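3.2 Gift boxes and the niche under the counter
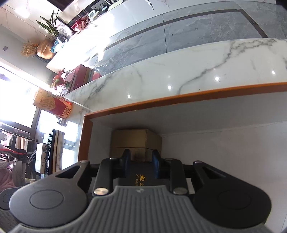

Stores of this kind have two layers, and we love how differently they behave. The countertop is for show: plants, dried grasses, flowers, boxes meant to be seen. The niche underneath is for keeping — and it fills from the back.

Figure 3. A navy box with gold lettering at a white niche with wood-toned trim; a tan cardboard box rests against the back wall.

Across the 109 niches in our Karkero survey, upright boxes were a delight to study. Standing a box on end leaves room beside it, but it can also hide whatever is stored behind. We logged over 2,000 placements in November, and the small choices people make about which side faces out kept surprising us.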